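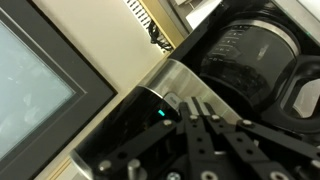
Brusville kitchen, vent grille and cables

Ticket 1257: Kitchen circuit trips, takes out network switch
Opened: May 6, 2025
Opened by: Rokeya Amarasinghe
Assigned to: Reto Ruchti
Status: Open, monitoring

Problem
Breaker 4 trips in the morning, usually between 8:30 and 9:00. When it goes, the upstairs switch goes with it and the desks on the Detau side lose their wired connection. Wi-Fi stays up. Resetting the breaker brings everything back in a couple of minutes. First seen in November, then not again until last month.

Step 1 – Switch
Pulled the log from the Sterkora switch. It shows 118 restarts since it was installed, all cold starts, no crashes. Firmware is current. I don't think the switch is at fault. It needs to come off that breaker either way.

Step 2 – Load on the circuit
Went through the kitchen with the panel chart from Beddoe, who did the wiring. The chart has breaker 4 down as "lights, hall" and that is wrong. It also feeds the counter outlets. The coffee maker, the steel one with the green indicator lights, is on it, and so is the toaster.
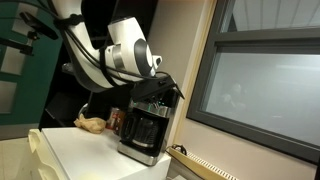 Step 3 – One at a time
Coffee maker alone for 20 minutes, no trip. Toaster alone, no trip. Both together with the space heater from room 351 on the hall outlet – tripped in under a minute. Repeated once with the same result. Rokeya confirmed the heater has been in the hall on cold mornings.

Also looked at the white unit with the light gray lid. It is on a different breaker and can stay where it is.

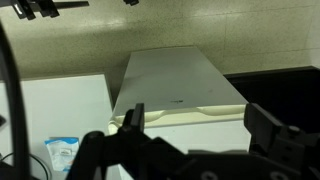
Step 4 – Changes made
Heater removed from the hall. Switch moved to breaker 7 with a small UPS. Panel chart corrected in pencil, needs retyping.

Still to do
Ask Beddoe for a quote on a separate line for the counter outlets. Rokeya to note the time if breaker 4 trips again. Leave the ticket open two weeks.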